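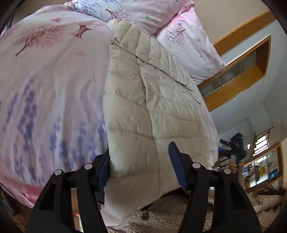
October already, and I've finally given up and put away the summer things, so bear with me, this is going to be a long thread about down and how to look after it 🧵

I grew up in a house where you did not wash anything with feathers in it. You hung it over the balcony, you hit it with your hand, and you hoped for the best. My aunt kept one comforter for 40 years that way, and I won't tell you what it smelled like (I loved that woman dearly).

So a while back I took a class at Koster, the little bedding shop out in Flukgate, taught by a lovely man named Frans Brouwer. I went in thinking I'd be bored by the coffee break and I came home with four pages of notes!

First thing he told us: use less soap than you think. Then use less than that. Leftover soap makes the down stick together, and then everybody blames the washer.

Second: dry it on low and give it an entire afternoon. Mine took 3 full cycles last year, and I stopped after each one to shake it out and pull the clumps apart with my fingers. Put on a good long radio show, you'll be there a while. 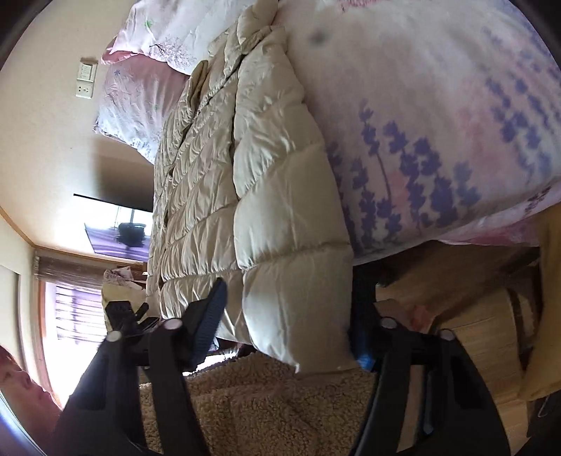

The part that surprised me most was storage. I'd been squashing everything into those vacuum bags for years and feeling very clever about it. Frans just about put his head in his hands. A cotton sack or an old pillowcase is what he likes, with plenty of room, up on a shelf and away from the outside wall.

Also, please check the seams before you wash! A tiny hole going in can be a big one coming out. I learned this with a pillow, and I was finding feathers behind the dryer until spring.

Somebody asked last time what I paid for the class. It was 115 dollars, tea included, and he lets you bring one thing from home for him to look over.

I still have the guest room blankets to get through, so if any of you have a trick for getting a king size back into its cover without climbing inside, I'm all ears 💛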